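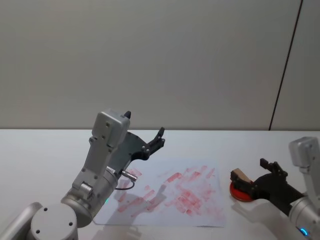

My wife signed us up for the open day at Trallis back in August, and by October neither of us could remember why. I think there had been a promise of pastries. Trallis is the automation outfit that took over the old Bralter mattress building out by the reservoir, and I have driven past it for years assuming it was a place that stored other places' filing cabinets. I have stamped a lot of paper in my life, eleven years of it at a county permit office, so I walked in with opinions. Nothing at home had prepared me to feel professionally threatened by a pair of silver arms with a round wooden-handled stamp and a sheet already covered in overlapping red smudges. I leaned in as far as the tape on the floor allowed. Whoever was responsible for that page had no sense of margins, and I felt better right away.

But I should go back to the parking lot, because the parking lot was half the visit. They had told us to park at the Storska garden center next door and take the shuttle. The shuttle was a golf cart. It held four people if two of them were friends, and the distance was such that you could watch the people who had decided to walk arrive before you. We took the golf cart anyway. I don't get many chances.

At the front desk they gave us lanyards and a raffle ticket. Mine was number 387, which I mention only because they kept reading out numbers over the speaker all afternoon and kept getting close. 385. 391. A man near the coffee won a drill.

The tour itself ran in a loop. First came a room about safety, where you watched a video about safety. Then a corridor with photographs of the building in its mattress days, which I would happily have spent an hour on. The place put out 2000 mattresses in a good week, according to the sign, and there was a picture of the loading dock with so many of them stacked up that it looked like a sandwich. My wife had to come back and get me.

The arms were in the third room, and they drew the biggest crowd, mostly kids and mostly men my age pretending to be there with the kids. A woman in a Trallis fleece gave a talk about what they were for, and she was good at it. She said that pressing a stamp onto paper is a nice little problem because you can see right away how it went. Push too lightly and you get a ghost. Come in at an angle and you get half the print. Let the paper slide and you get a smear. I wanted to tell her she had just described every new hire we ever had, but there was a boy with his hand up and he got there first. He asked if it could do homework. 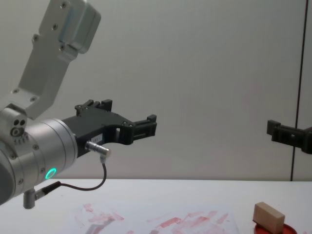

Both grippers up, stamp parked off to the side.

Somebody asked about speed, and she said speed wasn't what they were after, in the tone of a person who gets asked about speed a lot. I understood completely. At the permit office we had a sign that said the same thing, only less politely.

What surprised me was how much I liked just looking at them. I had expected something sleeker, or maybe more sinister. Up close it's all bolts and joints and a cable hanging off the side in a loop, like the back of my television. The fingers are stubby. I have met crabs with more flair. And still I stood there with a paper cup of coffee going cold — they had real coffee, to be fair to them — and let two whole tour groups go around me.

The last room was for suppliers. A company called Sikora had a table of brackets laid out like a jewelry counter, and the fellow behind it was so pleased to have a visitor that I ended up knowing a great deal about brackets. I now own a Sikora tape measure and a Sikora pen. The pen is excellent. The tape measure is in inches on one side and wishful thinking on the other.

There were pastries, by the way. They were gone by two thirty. My wife had one and described it to me in the golf cart.

According to the big counter in the lobby I was visitor 3666 for the year, and I'd go back. They're doing another one in the spring, with the loading dock open this time, and if they put the mattress photographs somewhere with a bench I may not make it as far as the robots. If anyone from Trallis reads this, I have my own stamp pad and I'm free most mornings.

The drill went to 386, I found out later. I'm told he already had one.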